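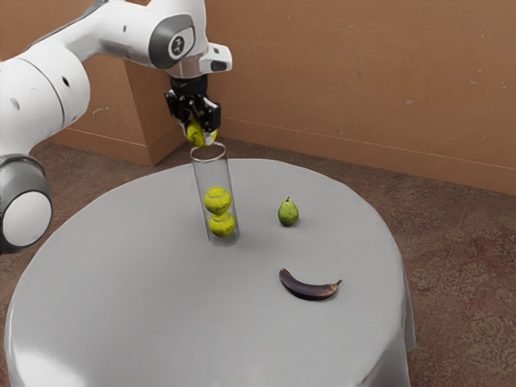 The question put most often to the staff of the Plurska household robotics program is when a machine will be able to tidy a room. Chandrasekhar Reddy, who directs the program from its offices in Serkthorpe, declines to name a year. He prefers to talk about single chores and how reliably each one can be done. Returning tennis balls to a clear tube is among the simpler ones. With two balls already stacked inside and a third held in the gripper over the opening, the arm has only to line up and let go. A pear and a blackened banana lie on the same tablecloth, and the software must leave both of them alone.

The program does much of its work in simulation before any equipment is switched on. A simulated table can be reset in an instant, and a dropped ball costs nothing. In June the team completed 2,517 simulated attempts across 9 chores, among them stacking cups, clearing plates and sorting fruit. Results were uneven. Tasks with one rigid object and one fixed target went well. Tasks involving cloth, or anything that had to be opened first, did not.

"A person puts a ball in a tube without looking twice," Reddy said. "For us, that is a problem of position, of angle, and of when to release. If the ball touches the rim, everything afterward changes."

Tharun Amin oversees the second stage of testing, in which methods that succeed on the computer are tried on working arms at the Dusidgate site. He described the passage from one to the other as the slowest part of the job. Real tables wobble. Real tubes tip over when brushed. In the first 600 physical trials of the current round, the arms finished the assigned chore 70 percent of the time, a figure Amin regards as respectable for research and unacceptable for a kitchen.

"If a dishwasher did its job seven times in ten, you would return it," he said.

Shop floors may be ready sooner than homes. Ammann, a packing firm that advises the program, has asked for help with one narrow duty: placing round goods into upright containers at the end of a line. The goods are all one size and the containers arrive at the same spot. Amin expects a supervised trial to be possible there well before any arm is left alone in a private house.

Judgment presents a separate difficulty. Asked to clear a table, most people would throw out a spoiled banana and keep a good pear. The present system can tell the two fruits apart but has no settled rule for deciding which should be discarded, and owners will not all agree. The Serkthorpe office plans to take up that question in its next round of tests, together with a renewed attempt at folding towels.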